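Boards > Workshop & Materials > Finishing

New posts Search Members Rules

Filed under: Finishes, Tabletops, Water-based

gindov_flats
Planning the finish on a dining table, solid timber, sanded to 180. The Redby data sheet says 2 coats of hardwax oil. The Lestonier sheet for their water-based poly says three, with 14 days before heavy use. The table gets hot plates and homework. Which holds up better?

redby_user
Poly. Oil marks under hot plates unless you keep the maintenance up. I put Lestonier matte on a bench six years ago and the colour has barely shifted.

tannin
Disagree. Poly is harder until it chips, and then you are sanding the whole top. Oil can be patched in one spot. I would take a finish I can repair over one I have to strip. 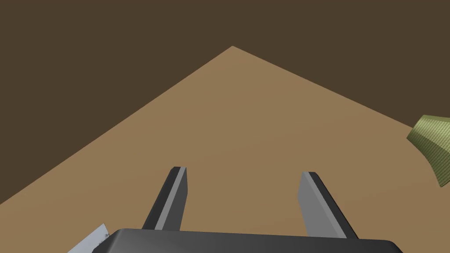 gindov_flats
How long should I leave between coats of the poly?

redby_user
Two hours at 20 degrees, longer if it's humid. Scuff with 320 grit before the next coat and wipe the dust off with a damp cloth.

tannin
Two hours is optimistic in a cold garage. I leave it 6 — overnight if the paper clogs when I scuff. Clogging means the film is still soft.

agyeman_ply
Whichever you choose, seal the underside as well. A top finished on one face takes up moisture unevenly and can cup.

redby_user
Agreed on the underside. One coat is enough there.

tannin
One if it's poly. With oil I'd match both faces.

gindov_flats
Going with poly on both faces. Will test on an offcut first, with a hot mug left on it.

tannin
Let the offcut cure the full fortnight before the mug, or the test tells you very little.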